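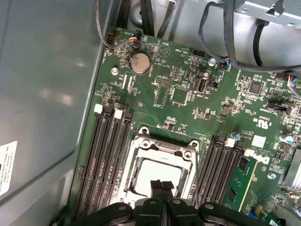

Slide 1. Start with the claim, then pull it apart. Every repair scheme I have been asked to look at since November says the same sentence in its leaflet: most of what we throw out could be mended. I would like that to be true. Ask the room to think of a desktop computer first, which is the kindest possible case. Memory slots you can get at with your fingers, a processor socket with nothing in it, a metal case with space inside. If repair is going to pay anywhere it ought to pay there. Then ask who has mended one in the last year. Wait for hands. Don't fill the silence.

Slide 2. The Trekum figures. Their report says 3106 items brought in and calls it a success. Read the footnote out loud. "Brought in" means logged at the door. It does not mean fixed, and it does not mean taken home working. I wrote to ask for the other number and got a nice reply with a brochure attached.

Slide 3. Cost. Munditetti charges 110 for a bench inspection before anyone picks up a screwdriver. I don't think that is greedy — rent and wages have to come from somewhere. But put it next to the price of a second-hand machine and watch people's faces. Skip the chart if short of time, it's the same point with colours.

Slide 4. Spare parts. Lanz says it holds 4000 part lines. Fine. How many are for things more than six years old? The catalogue can't be sorted by age, so I went through the kettle and toaster section by hand one evening and found 161 lines, a good share of them marked "awaiting stock". That is one section, my own tally, don't oversell it. Someone will say kettles are cheap. Yes, and they are also what people bring.

Slide 5. The label. Skatex wants a repair score on the box, one to ten, filled in by the maker. Ask who checks it. Their draft says "spot checks where appropriate". Pause here. I have sat through this with energy labels and I remember how long it took before anyone trusted those.

Slide 6. What I would believe. A count of items still working a year later, done by someone who doesn't sell repairs. Prices for the ten commonest parts, printed. Failures listed as well as wins — the scheme in my own town won't publish its failures and I have stopped recommending it.

Questions. Likely one: am I against repair? No. I mended my own vacuum cleaner and it still smells of burning. Second likely one: what about the law? Say I'm not a lawyer and move on.

Water is behind the lectern. Finish by ten to.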